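## 3. What people mean when they say "teal"
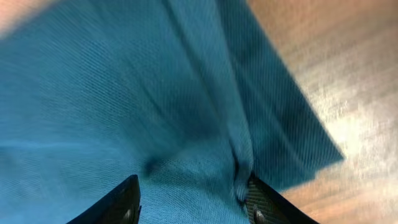 **Figure 1.** Blue-green cloth at close range, lighter toward the left and darker toward the center and right.

I came to this question through an argument over a couch. My co-author Fadwa El Idrissi and I were sitting in the lounge of our old department building, she called the couch green, I called it blue, and neither of us would budge for most of a lunch break. We'd both been studying how people name things for years by then, so you'd think we would have been calmer about it. We weren't! But that lunch is where the study started, and I still think the best way into the data is to hold on to how strange it feels when someone you trust looks at the same cloth as you and uses the wrong word.

Section 2 went over the older work on color naming, most of which uses flat painted chips or patches on a screen. I like chips. They're tidy, they stay put, and you can mail them. But people don't spend their lives naming chips. They name towels and shirts and the curtains their sister-in-law picked, and cloth does odd things to color. It folds and it has a grain. A single piece of twill can be a shade lighter on one side than on the other for no reason except the way it's lying (Figure 1 has a fair amount of this going on), and yet we expect the owner to come up with one word for the whole thing. So in this section I want to talk about what happened when we asked people for that one word, and then kept on asking.

### 3.1 Who we talked to

We ran the naming sessions in two towns, Eston and Skukside. Eston is where I grew up, and I'll admit that made recruiting a lot easier, because my aunt knows everybody and isn't shy about it. Skukside is down the coast and has a long history with dyeing and sailmaking, and we thought that might matter for the blues (it did, a little, see 3.4). In all we had 166 people sit down with us. The youngest was eighteen and the oldest was a retired net mender who told us she'd stopped keeping track of her age and would rather we did too, so her row in the table has a blank in it.

Everyone was checked for ordinary color vision first. Driss El Fassi handled that part, and he was much more patient than I would have been with the people who wanted to debate the dots. A few folks didn't pass, and we still let them do the session, partly because they had come all that way and partly because their answers were interesting. Those answers aren't in the counts below.

We worked in July for the long daylight. All the sessions were held next to a north-facing window, with the lamps off. On gloomy days we packed up and went for coffee, and this made the whole thing take much longer than the grant said it would.

### 3.2 The cloth

The swatches came from two places. Pirnico, a small mill supply shop, sold us plain cotton twill by the yard in every blue and green they had. For the in-between shades we dyed our own, in my garage, in pots that will never see soup again. We used Morsy dye powders for those and wrote down the amounts as we went. The recipes are in Appendix B, and I'd beg anyone repeating this to weigh the powder on a proper scale and not, as I did on the first day, with a kitchen spoon.

Each person saw the same set, one piece at a time, laid over a gray board with a loose fold in it. I want to be clear that the fold was on purpose. Flat cloth pinned down tight gets you very near to a chip again, and we had plenty of chip data from other people already. With a fold, the person has to decide for themselves which part of the cloth is "the color." Some of them went straight for the lightest patch. Others told us they were looking for the middle. One man turned every piece over and named the back, and I only noticed when he was halfway through.

We asked just one question: "What color would you call this?" If they gave a long answer, we wrote down all of it. If they asked what we wanted them to say, we told them there wasn't a right answer, and about half of those people clearly didn't believe us.

### 3.3 What they said

We ended up with 1398 usable answers for the in-between shades, the ones Fadwa and I had picked out ahead of time as likely trouble. I had expected a fairly clean split: blue people on one side, green people on the other, maybe a wobbly line running between them. What we got was a lot messier and a lot more fun to read.

First, "teal" was the most common single word, but people used it for very different pieces of cloth. For some speakers teal is dark, nearly a pine green with a bit of blue hiding in it. For others it's bright, and anything deep or shadowy gets moved over to "navy-ish" or "petrol." When I read the transcripts back to back I found pairs of people who'd used "teal" for shades that the other one in the pair had called plain blue and plain green. They'd both have nodded along in a conversation about teal curtains and then been shocked at the store.

Second, "turquoise" behaved much better than teal. People who used it mostly agreed on where it went, toward the lighter and livelier end. My guess is that the stone helps. Lots of people have seen turquoise in a ring or a belt buckle, and they brought that up without any prompting. Teal is named for a duck, and when I mentioned the duck to people after their sessions, hardly any of them had ever looked at one closely.

Third, there were 7 answers that weren't really color words at all, and I've kept them in their own table because I love them. They include "swimming pool, deep end," "my dentist's walls," and "bus seat." You could drop them as noise, and one early reader of this paper thought we should. Fadwa and I disagree. Someone who says "bus seat" is telling you exactly which color they mean, provided you ride the same bus. It's a very precise word with a very small audience.

### 3.4 Does the town matter?

A bit. The Skukside speakers had more words for the blues and used them more evenly, and the older ones had a term, "wash blue," that I never heard in Eston from anyone. They used it for a middling, slightly faded shade, and when we asked where it came from we got several stories that can't all be true. (My favorite involves a priest and a laundry mix-up.) Younger people in Skukside knew the term and said it was something their grandparents said. They didn't use it with us.

In Eston, people leaned harder on "greenish" and "bluish," and they hedged more in general. I don't want to build a theory on top of that. Eston people hedge about everything, the weather included, and I say that with love. We'd need a town of blunt people with no dye works to pull the two things apart, and Driss has offered to find one.

### 3.5 Asking again

This is the part I was the most nervous about. We invited people back later on and showed them the same cloth with the pieces in a new order, without telling them it was the same set. If color names are steady things that live in a speaker's head, you'd hope to hear the same word twice. From the second round we have almost 400 answers that can be matched to a first-round answer from the same person for the same swatch.

For the clear blues and the clear greens, people repeated themselves nicely. For the in-between pieces they very often didn't, and they had no idea they'd changed. A woman who had told us "definitely green" the first time around said "oh, that's a blue" in a tone that made it plain she had never thought anything else. I checked my own answers too, since I had sat through the pilot as a participant. I'd switched on more swatches than I'm happy to report. The full list is in Appendix C, under my initials, because Fadwa insisted.

The piece that came right before seemed to have a pull on the answer. Coming after a strong green, a teal swatch tended to get called blue, and coming after a strong blue it drifted the other way. That's a well-known kind of contrast effect and we don't claim to have discovered it. Still, I hadn't seen it show up so plainly with folded cloth, and it makes me wonder about our lounge couch. Fadwa had been sitting across from the potted fern that day. I'd been facing the window.

### 3.6 A few worries

Our sample is lumpy. We have far more retired people than we should, because they're the ones who are free in the middle of the day, and they like to chat. I also ran most of the Eston sessions myself, and some of those speakers have known me since I was in diapers, so they may well have been trying to help me out. We compared my sessions with the ones Driss ran in the same room and didn't find a difference we could point to, but the comparison is a small one and I wouldn't lean on it too hard.

The fold is a worry as well. We tried to drape each piece the same way every time, using a dowel and two pencil marks on the board, but cloth has its own ideas. A stiffer piece throws a deeper shadow, and the home-dyed pieces came out a little stiffer than the store-bought ones. So some of what I've been calling disagreement about color could be disagreement about shadow. In Section 4 we go back through the in-between swatches with the stiff ones taken out, and the teal problem gets smaller there, though it doesn't go away.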